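Local Geography and Visitor Services
Handout 4: Reading a small municipality – the case of Flernberg

Read this before the seminar and bring it with you. The map exercise at the end uses the same place names, so it helps to have met them once already.

1. Position and extent

Flernberg lies on the inner side of a long coastal inlet, with its back to a ridge that runs parallel to the shore. The municipality takes in the harbour village of the same name, the farming village of Storetico on the slope above, and the scattered houses of Firosham on the far side of the ridge. Most of the 3000 inhabitants live within walking distance of the water. The ridge is not high, but it is steep on the seaward side, and until the tunnel was cut the road between Flernberg and Firosham had to go round the headland.

When you describe a municipality for visitors, give its position in relation to something the reader can find on an ordinary map: a coast, a river, a larger town. A list of neighbouring parishes is of little use to a person who has never been there. Area in square kilometres can go in the fact box.

2. The settlements

Flernberg village grew up behind the fishing quay. The oldest streets run straight uphill from the water and are joined by narrow cross lanes. The fish market moved to the outer harbour when the quay was extended, and the old hall is now used for concerts and the winter craft fair.

Storetico is older than the harbour. Its church stands on a terrace at a height of 200 metres, and the fields around it are divided by dry-stone walls. Apples and potatoes are the main crops. There is one shop, one café and a primary school which also serves the upper farms.

Firosham is a string of farms with a chapel in the middle. It faces away from the sea, gets more rain than the other two and has the only woodland of any size. Walkers know it because the ridge path ends there.

Note the order used here: harbour, slope, far side. It follows the way a visitor arrives. Older guidebooks tend to put Storetico first on account of its age, and you will find both orders in the reading.

3. Where visitors stay

Accommodation in Flernberg is of three kinds: the harbour hotel, the campsite by the river mouth and rooms let in private houses. The hotel has 30 rooms and closes for part of the winter. The campsite opens in June. Private rooms are spread over all three villages and make up the larger part of the beds in the high season.

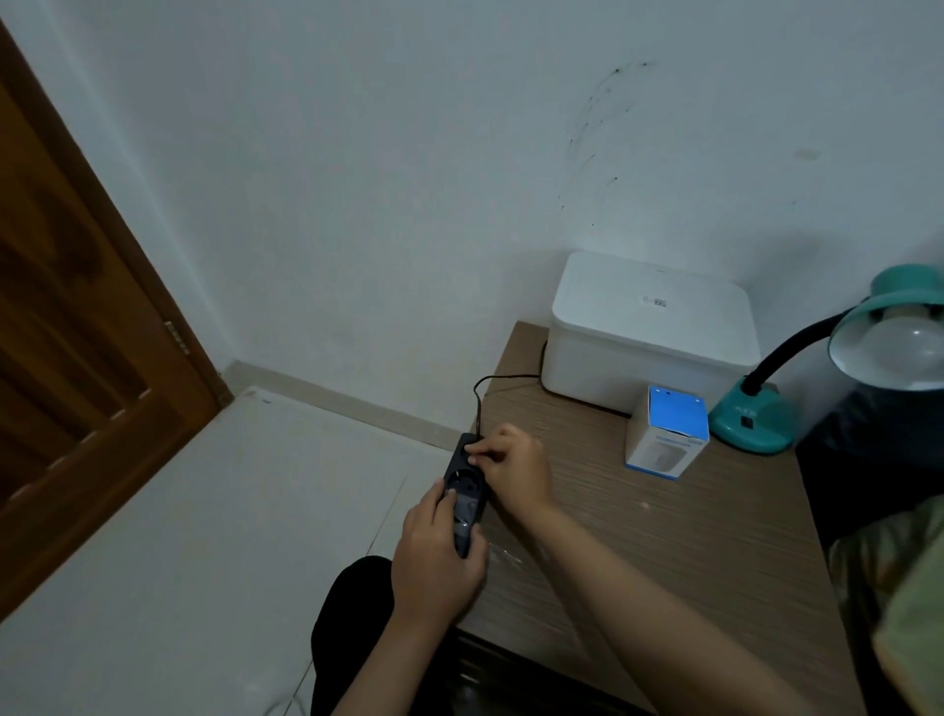

Private rooms are the hardest category to describe, as they vary so much and change hands often. The local register gives only the address, the number of beds and whether breakfast is served. Small practical points are left out, and these are often what guests ask about first: whether there is a desk to work at, or only a bedside table, and what there is to plug things into. A wood-grain desk in the corner of a room, with a dark adapter in somebody's hands and its black cable running back across the top, is an ordinary enough sight, but a guest who needs to work in the evening will want to know about it before booking. For your own entries, use the same set of headings for every house and leave a heading blank if the owner has not answered. Do not fill gaps from the previous year's entry.

The Yazdani guest house in Storetico is used as the worked entry in the reader. Look at how it deals with access: the distance to the bus stop, the slope of the path and the steps at the door are given separately.

4. Getting about

A bus runs between Flernberg harbour and Storetico through the day, and on to Firosham in the morning and late afternoon. The tunnel is closed to walkers and cyclists, who must use the headland road or the ridge path. The ferry across the inlet carries foot passengers only.

Timetables should not be copied into a printed guide. Give the route, the season and the place where the current timetable can be found.

5. Services outside the high season

From autumn to spring the population is close to the registered figure, many of the let rooms stand empty and owners use the quiet months for repairs and small replacements. For a visitor guide this matters in two ways. First, opening hours in the winter half of the year must be checked separately, as the café in Storetico and the hall in Flernberg both change theirs. Secondly, entries for rooms are best renewed in this period, when owners have time to reply.
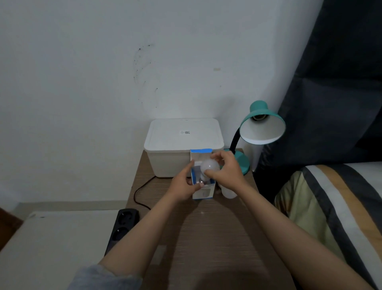

Room upkeep: an LED bulb being lifted from its box on a nightstand.

The tourist office keeps a list of houses which stay open all year. It is short. Most are in Flernberg village, where there is still some trade from people working at the boatyard. Firosham has none, though the chapel house will take walking groups by arrangement.

6. Terms

Municipality – the administrative unit, with an elected council. Flernberg is one municipality.
Village – a settlement with its own name and centre. There are three here, counting Firosham, which some sources call a hamlet.
Parish – the church unit. The parish boundary follows the ridge and does not match the municipal one.
High season – in this course, the weeks in which the ferry runs its summer timetable.

The mismatch between parish and municipality causes most of the errors in student work. Baptism and burial figures for Storetico parish leave out Firosham altogether, so they cannot be compared directly with council figures.

7. Exercise

Work in groups of 4. Each group will be given an outline map of the municipality.

Mark the three settlements, the ridge, the tunnel and the headland road. Add the ferry route. Shade the area from which the harbour can be reached on foot without crossing the ridge.

Then write an opening paragraph for a visitor guide, covering position, extent and settlements. Keep it to one paragraph. Do not use the words "picturesque", "nestled" or "hidden". Say where your figures come from in a note underneath.

Groups that finish early can draft an entry for a private room in Firosham using the headings from the reader.

Reading: sections on settlement and on lodging in the course reader; the municipal map sheet, on loan from the department office. Please return the sheets folded along the existing creases.

Handout revised 28 September 2019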